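Voice cloning fraud

Voice cloning fraud is a form of deception in which a computer program copies the voice of a real person, and the copy is used to obtain money or information. It belongs to the wider group of synthetic media crimes, together with false video and false photographs.

Method

The person who commits the fraud first collects recordings of the chosen voice, often from interviews or messages that are open to the public. A program learns the sound and rhythm of the speech. After this, any written text can be spoken in the copied voice, usually by telephone, where the lower sound quality hides small mistakes.

The Skokurville case

In November 2019 an employee of the furniture company Mullwood, in Skokurville, received 3 calls from a voice which she believed to be that of the director, Floarea Husar. The caller asked for a payment of 2,000 euros to a new supplier. The payment was stopped after 11 minutes, when the employee rang the director on her usual number.

Detection

Several methods of detection exist. Some programs search for missing breath sounds or for pauses of equal length. One of them, Filip, was presented by the researcher Vasanthi Pisharody on May 22, 2020.
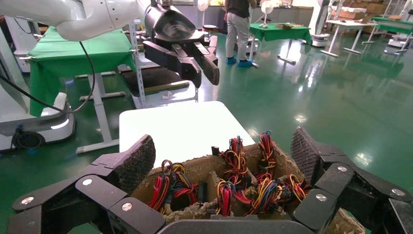
Such programs work less well when the recording is short or when there is noise in the background. For this reason many companies depend on simple rules, for example a second call to a known number or a password agreed in advance.

See also: Caller identification, Identity theft, Speech synthesis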